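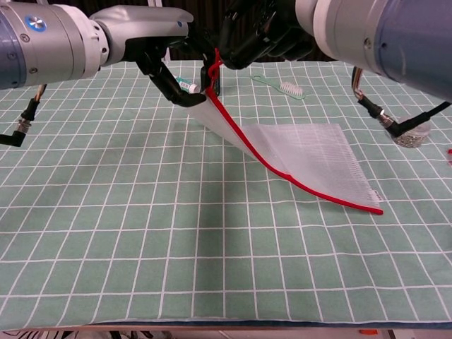
Ordem de leitura: prequela escrita depois, leio antes ou no fim?

Jacqueline Marchal
Comprei os livros da série Droden numa promoção e fiquei na dúvida. São dois romances principais, mais um volume chamado Iltton, que se passa antes de tudo mas foi publicado por último. Na capa diz "prequela". O meu e-reader ordenou pela cronologia da história e colocou Iltton em primeiro. Já li 2% e aparecem nomes que parecem supostos conhecidos. Continuo ou paro? Não quero spoilers, por favor. Gosto mais da parte da fantasia do que do romance, se isso fizer diferença.

Faustino Zepeda
Pare e comece pelo primeiro publicado. Iltton conta a juventude da rainha Perrin, e o segundo livro guarda uma revelação sobre a família dela que a prequela entrega logo no prólogo. Pelo que você diz que leu, ainda não deve ter chegado lá. O sistema de magia também só é explicado direito no primeiro volume. Em Iltton a autora já conta que o leitor sabe o que é um juramento de sal e não volta ao assunto.
Para mudar a ordem no aparelho, edite o campo "número na série" de cada livro. No meu deu certo colocando Iltton como 3.

Şengül Sarıgül
Li na ordem cronológica e entendi tudo. Achei os dois primeiros lentos, Iltton é mais curto e tem menos romance. Depende do gosto.

Bastien Chauvin
Concordo com o Faustino. Só acrescento que existe um conto, Clevico, que vem no fim de algumas edições do segundo livro. Ele se passa entre a prequela e o primeiro romance, mas pode ficar para o final. A minha edição em papel não tem, a digital tem. Veja no índice antes de comprar separado.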